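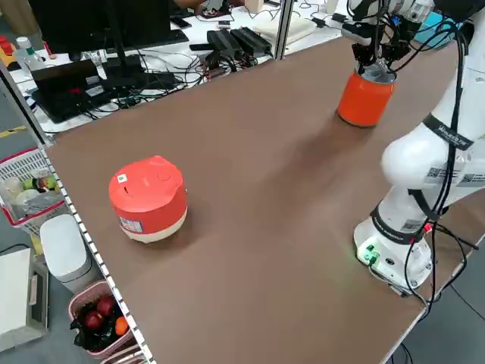 *Le corps de cette canette est en aluminium.*

# D'où vient l'aluminium des canettes ?

L'aluminium est un métal gris, léger, qui ne rouille pas comme le fer. Dans la nature, on ne le trouve presque jamais tout seul. Il est mélangé à d'autres éléments dans une roche souvent rougeâtre, la **bauxite**.

On creuse la bauxite dans de grandes mines à ciel ouvert. Dans une première usine, on la broie et on la traite avec de la soude pour en tirer une poudre blanche, l'**alumine**. Elle ressemble à du sucre, mais il ne faut pas y goûter.

Dans une deuxième usine, on fait passer un courant électrique très fort dans un bain chaud où l'alumine est dissoute. Le courant sépare l'aluminium de l'oxygène. Le métal liquide se dépose au fond de la cuve. Cette étape s'appelle l'**électrolyse**, et elle consomme énormément d'électricité.

## Comment fabrique-t-on une canette ?

Le métal est d'abord aplati entre de gros rouleaux. On obtient une longue feuille mince, enroulée comme du papier. Une machine y découpe des ronds, puis une presse leur donne la forme d'une petite coupe. On étire ensuite cette coupe pour en faire un cylindre.

Le fond et les côtés sont donc d'une seule pièce. Le couvercle, lui, est fabriqué à part, dans un alliage un peu plus dur. On le fixe après le remplissage, en repliant son bord avec celui de la canette.

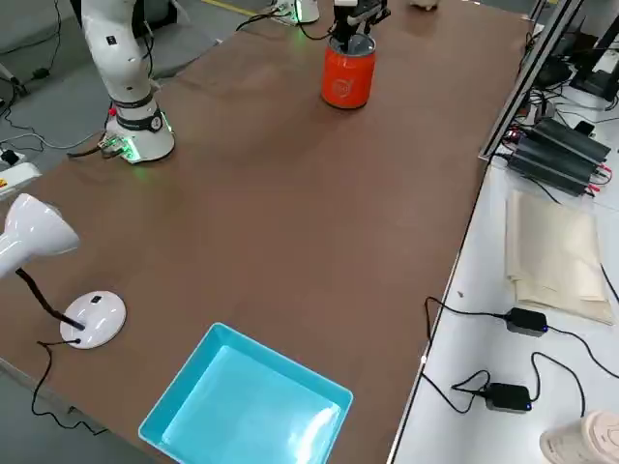 *Une canette ouverte, avec son bord argenté et un logo rond sur le côté.*

Regarde le dessous d'une canette : il est creusé vers l'intérieur. Cette forme résiste mieux à la pression du gaz qu'un fond plat. À l'intérieur, une couche de vernis très fine empêche la boisson de toucher le métal.

## Que devient-elle après ?

Prenons la ville d'Iritz. Les canettes vides vont dans le bac de tri, avec les autres emballages. Un camion les emporte au centre de Kistton, où elles roulent sur un tapis.

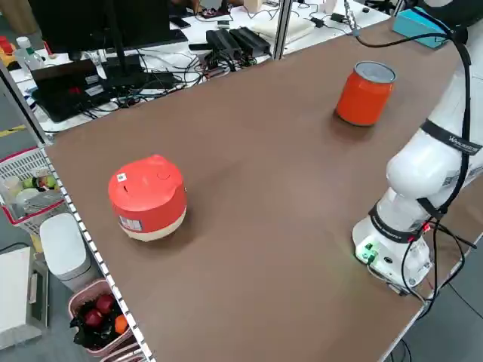 Pour séparer l'acier, c'est facile : un aimant l'attire. L'aluminium ne colle pas à l'aimant. On utilise donc une machine à **courants de Foucault**. Un rotor garni d'aimants tourne très vite au bout du tapis, ce qui crée de petits courants électriques dans l'aluminium. Les canettes sont repoussées et sautent dans un autre bac.

Elles sont ensuite pressées en gros cubes, puis envoyées à la fonderie Castellanos. Le four brûle le vernis et l'encre, et le métal fond. En mars, la fonderie a reçu 146 cubes venus de Kistton. Fondre de l'aluminium déjà utilisé demande bien moins d'énergie que d'en produire à partir de la bauxite. 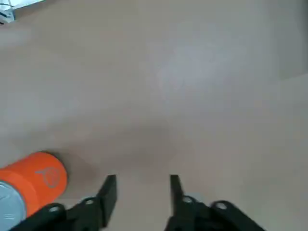 Mais est-ce qu'il faut laver la canette avant de la jeter ? nous a écrit une lectrice. Non, il suffit de bien la vider. Il vaut mieux aussi ne rien glisser dedans, ni paille ni papier.

## Les mots à retenir

- **Bauxite** : la roche qui contient l'aluminium.
- **Alumine** : la poudre blanche tirée de la bauxite.
- **Alliage** : un métal mélangé à un ou plusieurs autres éléments.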